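ok so I've been promising a thread on how I finally learned to bake rye bread after two winters of making doorstops. Grab a snack, I'm going to ramble

Background: my grandmother's neighbor used to bring over this dark, sour, caraway-heavy loaf from a bakery called Kalniņš, and it ruined me for sandwich bread forever. The bakery closed when I was in college. I've been chasing that loaf ever since

First attempt was October before last. I used a regular white bread recipe and swapped in rye flour, all of it, one for one. If you bake you're already wincing. It came out like a wet brick with a crust on it. I ate two slices out of stubbornness and gave the rest to the compost

Rye doesn't have the stretchy stuff that wheat has, or it has some but it doesn't behave the same way. So all that kneading I was doing? Pointless! I stood there for 20 minutes slapping a bowl of mud around. My forearms were sore the next day

Second thing I got wrong: the starter. I'd been feeding mine white flour for ages and then expecting it to wake up and love rye overnight. I switched it over slowly, a bit more rye each feeding, and after a week it smelled like green apples and was climbing out of the jar

(I keep it in an old Esberg pickle jar with the lid sitting loose on top. Do not screw the lid down. Ask me about my kitchen ceiling)

Themba Pretorius, who some of you know from the sourdough meetup, looked at my notes and asked what I was doing about temperature. Nothing, Themba. I was doing nothing about temperature. My kitchen in winter is basically a porch

So now the dough goes in the oven with only the light on, and a mug of hot water next to it. Proof time went from "who knows, go to bed" to something I can plan a day around

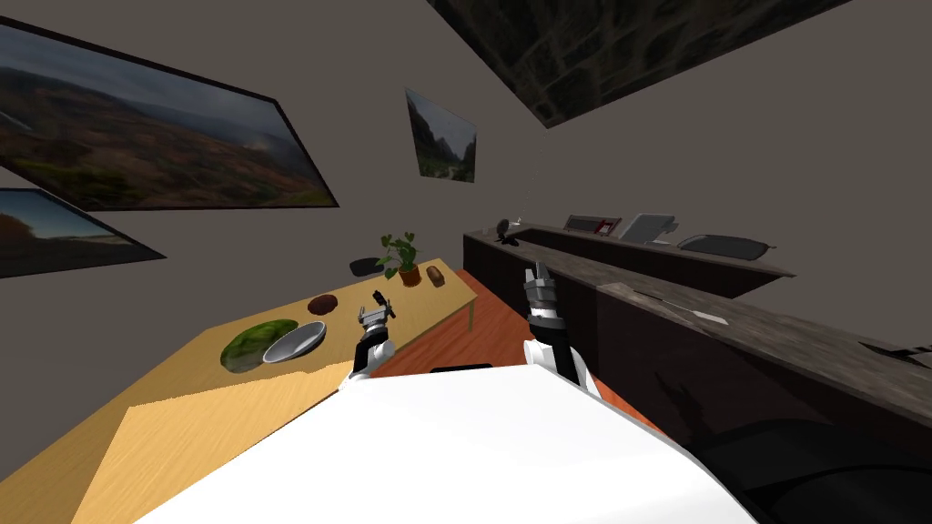 The other big one was the scald. You take part of the rye flour, pour very hot water over it, stir it into a paste and leave it covered for a few hours. It goes sweet. Like, really sweet, malty almost, and you haven't added any sugar. First time I tasted it I went and got my roommate out of the shower to taste it too

I do mine with 200 grams of flour and twice that in water, in a pot with a heavy lid wrapped in a towel. I've seen people use a yogurt maker for this. I don't own a yogurt maker and I'm trying not to become a person who does

Caraway: toast it. Dry pan, a minute or so, pull it when your kitchen smells like a deli. I crush half and leave half whole. I tried grinding all of it once and the loaf tasted like cough drops

Molasses: one spoonful, and I mean a normal spoon. My cousin sent me a recipe with half a cup in it and that's a cake, I'm sorry, it's a nice cake

Shaping is the fun part now because there is no shaping. You wet your hands, scoop the dough into the tin, pat the top smooth and walk away. It has the texture of mortar. If it looks like something you could fix a wall with you're on track

I bought a Vidora tin for this, the long narrow kind with straight sides, and it's the one piece of gear I'd tell you to get. My old loaf pan was too wide and the middle never baked through. Grease it like you mean it, then dust it with rye flour. I lost the bottom third of a really good loaf learning that

Bake it hot for the first 15 minutes or so, then turn the oven way down and leave it in for another hour. The top should crack. I used to panic about the cracks and try to smooth them over with water, but I like them now

Then comes the hard part, and I know every recipe says it and I know we all ignore it. You have to WAIT. Wrap it in a dish towel and do not cut it for at least a day. I cut one at two hours and the knife came out looking like I'd buttered it with glue. Same recipe, same tin, left alone until the next evening: clean slices, thin enough for smoked fish

Toppings, in the order I'd fight for them: cold butter and salt, pickled herring, cream cheese with too much dill, egg salad, butter again

A few of you asked about flour brands. I use whatever dark rye the co-op has in the bulk bin. I did try the bagged Zullix one and it's fine, a little coarser, so it drinks more water. Add a splash if yours looks crumbly

Is it the same as the Kalniņš loaf? No. Mine's a bit more sour and the crust isn't as shiny. I think they brushed theirs with some kind of starch glaze right out of the oven, which I've tried once and made a mess of. If anybody here ever worked there or had an aunt who did, my DMs are open and I will mail you bread

Writing up the full recipe with weights this week, I'll stick it under this post when it's done. Scald's already in the pot for tomorrow's loaf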